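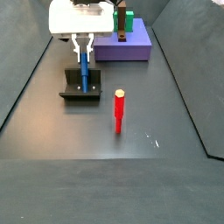

2 min read

Zeltden Peg and Bracket Set, reviewed
13 January 2020

I bought this set in September to practice fitting parts together. It has a purple base block, green blocks, a brown L-shaped piece, a blue peg and a black bracket. Mishra carries it, and so does Cotix, where the listing had 161 ratings when I ordered. I paid the same as I would have at either one's sale price, so I didn't shop further.

The base is the best part. It is wide and low and it stays put while you work on top of it. The corners are crisp. The slot in the top is a close match for the brown piece, which lies down into it with its upright arm standing between the two green blocks. Getting the arm into that gap takes some care the first few times. If you come in at an angle, the long end catches on the edge of the slot and you have to lift it out and start over.
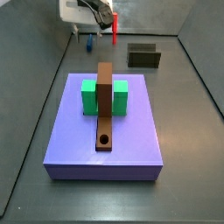

Once the bar is down flat, the round hole near its front end is easy to reach from above. I would have liked a printed outline in the instructions showing which way the L faces. The sheet has one small drawing and it took me two tries to read it.

The blue peg is slender, a little wider at the upper end, and I found it easier to hold there. The black bracket has two small screws in its base. I check mine now and then with a screwdriver.

I had the Zendness set before this one. It came with more pieces but the fits were sloppy, and I gave it away. Zeltden's is smaller and I use it more.

Replacement pegs are sold separately under part number 405. I have not needed one yet.

Rating: 4 out of 5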